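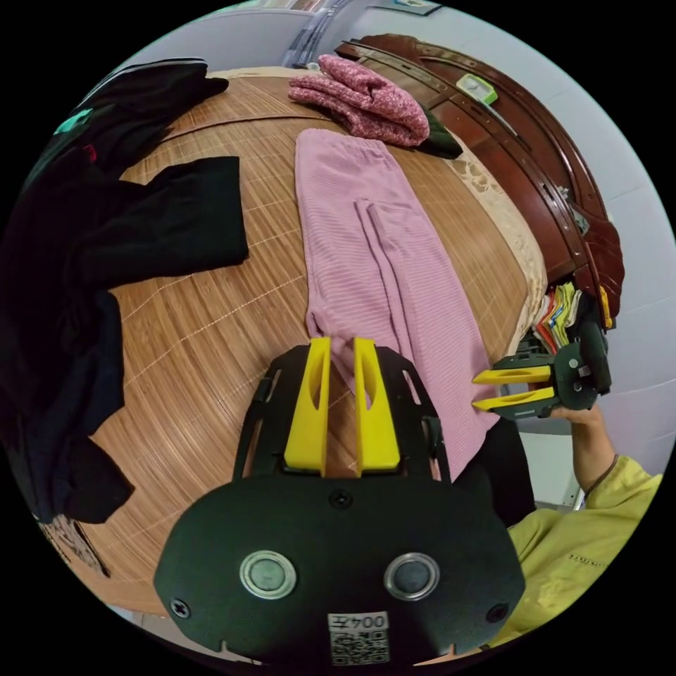 Words and picture by Romana Mikuš
Posted 25 December 2022

Home | Builds | Gallery | Workshop Notes | About

Filed under: Robots & Automation, Home Builds

I have never believed in the laundry robot. Every few years somebody shows one folding a towel, the towel is always the same size, and the film is always speeded up. So when Hughes asked me to join the Prerkevell build, I said I would come along mainly to be rude about it.

The plan is to teach an arm to fold clothes by doing the job ourselves first, with hand-held grippers, and letting the software learn from the recordings. The arm is still in bits at the Wastside workshop. The folding is done at home, on a bed, and this page is about that half of the work.

Yellow fingers either side of the narrow end of something pink and ribbed. I'd call it a trouser leg, Hughes would call it a sleeve, and I would like to know what the software is going to call it.

The bamboo mat has faint grid lines, and I do like a grid. It gives you something to square a seam against. Whether a machine gets any good out of it is another matter, and I haven't seen a test that persuades me either way.

Dark things are my main complaint. There's black and navy on the left of the mat, and black cloth shows very few creases even to me. Hughes says more recordings will sort that out. He says that about most things.

We set ourselves a target of 300 folds before anyone touches the arm. So far we have 67 I would keep. I threw out 20 in one evening for sloppy corners, and was told I was being fussy. I was, but if you teach a machine sloppy corners you'll get them back.

Working with a gripper in each hand is slower than using your fingers, and my wrists notice after almost no time at all. I can fold a jumper properly while the kettle boils. With these I can make the tea as well and drink it.

The arm should be together by April, if the Trarnar motor boards behave. I have offered to race it, best of 2, and have not yet had an answer.

Previous gallery | Next gallery | Back to Builds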